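Capstone Project Report: Teaching Two Arms to Handle Stemware
Rondstead Robotics Lab, Sheehan building
Written by Hnat Kovalchuk

What I set out to do

My project was meant to be about training. I had a nice plan drawn up with four weeks of model work in it and one week of collecting examples. If you've ever done one of these you're probably laughing already. The collecting took nearly the whole term, and most of this report is about that.

The job I picked was handing a stemmed glass from one arm to the other and putting it away on a wire rack. I work weekends at a restaurant and I must have polished a million wine glasses, so I figured I understood the problem. My supervisor's only comment was "clear ones too?" and I said sure, why not. I know why not now!

How the examples get made

Our enclosure has two arms on a rail, and you drive them by moving a pair of smaller leader arms by hand. Whatever you do, the big ones copy, and the software (we use an in-house recorder called Trandness) saves the joint positions and the camera views together. One go at the task is an episode. I was aiming for 900 good ones.

I practised for most of a Monday before I kept anything. The first thing you learn is that you can't feel the glass. You squeeze until it looks right, and from where I sit it always looks right a bit before it is. The second thing is that your shoulders go. I ended up stacking two textbooks under my left elbow and that helped more than anything I changed in the software.

I wrote myself some rules so the episodes would match up:

Start with both grippers open and off the table.
Pick up by the bowl, never the stem.
Pause for a beat at the handover before the first gripper lets go.
If you fumble, carry on and fix it. Only throw the episode out if a glass leaves the table.

That last one was a change I made in February. Before then I was binning every messy attempt, and the early model had never seen anyone recover from anything. It would miss the bowl by a hair, close on air and then sail off to the rack with nothing in its grip, very confident. Once I left the fumbles in, it started going back for a second try.

Colour and the clear glass problem

I mixed coloured goblets in with the clear one because I wanted the model to learn the shape and not just go hunting for a bright blob. I'm glad I did, but I should have balanced it better. 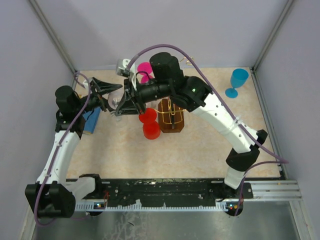
When I went back through my first batch I found I'd been favouring the bright ones without meaning to. They're easier to see, so they're easier to grab, so you grab them. After that I drew the target out of a mug before each episode, and whatever colour came up was the one I had to go for. Slower, but I trust the later data a lot more.

The other thing I'd been doing was setting the table up tidily. Everything had its own space, like a place setting (restaurant habits). I started crowding things together and shifting the rack between runs, and my own success rate dropped, which was a good sign the examples were getting more useful.

Labelling

Each episode gets a target colour, a success mark and a comment if something odd went on. I did this at the end of each session to begin with, and by then I'd forgotten half of it. Doing it straight after each episode takes a few seconds. Please just do that.

What I'd do differently

I'd get a second person driving. All my episodes have my habits baked in, and I come in from the same side nearly every time. Two operators would have been worth more than another hundred of mine. I'd also move to the Hirkness storage server sooner – my laptop filled up twice and I lost an afternoon to copying files.

The recordings and my notes on the rules are in the shared project folder. The mug is on the shelf by the door.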